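Handing a bottle-capping bench over to a two-arm cell

Applies to small decanting and refill benches where one person closes bottles by hand. The Dridwood bench is used throughout. It closed 2977 bottles in November with two people on each shift, and the method was later repeated at Herrero with few changes.

Before you start

Write down what the bench staff do besides closing bottles. At Dridwood the list included turning labels to face the same way, setting aside bottles with scuffed necks, and noticing when a box of caps came from a different mould. None of this was in the work instruction. Each item has to be given to the cell, given to a person, or dropped on purpose.

Step 1. Split the task

Leave feeding, inspection and boxing with people. Give the cell the gripping and placing of caps only. Final tightening stayed on the hand torque tool at Dridwood until the cell had run 40 bottles in a row without a stop.

Step 2. Set the grip

Start with the lowest closing force that holds the cap without slip. Ribbed caps need less force than smooth ones. Grip on the ribs, keeping the fingertips clear of any dispensing button or spout. Record the value in Ameo under the cap type, not under the product name, as several products share a cap.

Step 3. Set the approach

Bring the arms in one at a time. The second arm waits to the side until the first has closed on the cap. Check cable slack at full reach on both sides and at the lowest wrist position.

Step 4. Rewrite the jobs

A shift now has one bench operator and one cell operator, changing over every two hours. The cell operator clears stops, logs them and refills the cap tray. Expect the first week to feel slower. Staff at Dridwood reported less wrist strain and more standing about, and the second complaint was the harder one to fix. Moving boxing next to the cell helped.

Pay grades should be settled before the first shift. Tokton left this until later and lost two experienced people from the bench.

Step 5. Review the stops

After 7 shifts, sort the log by cause. Anything that occurs more than once a shift goes back to step 2 or 3. 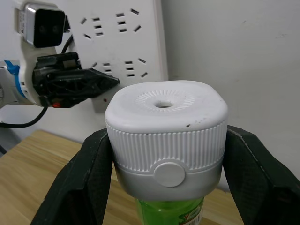 Two arms, with the gripper of one closed on a cap
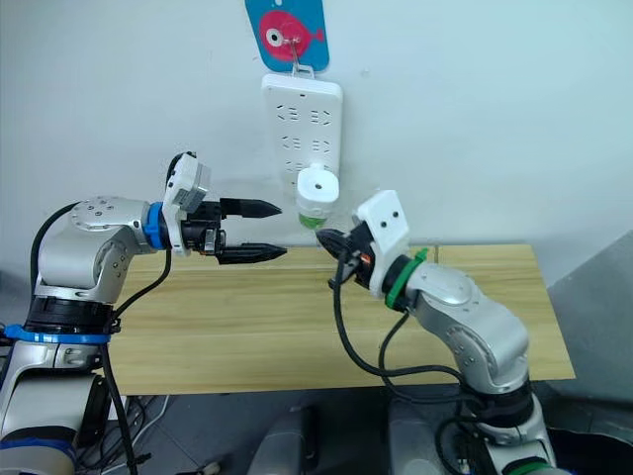

Reader comments

Tokton bench, nights: We run the same split and the two-hour changeover is too long for us. The cell side gets dull after the first hour and stops are logged late. We went to one hour and the log improved. Has anyone tried letting the operators choose?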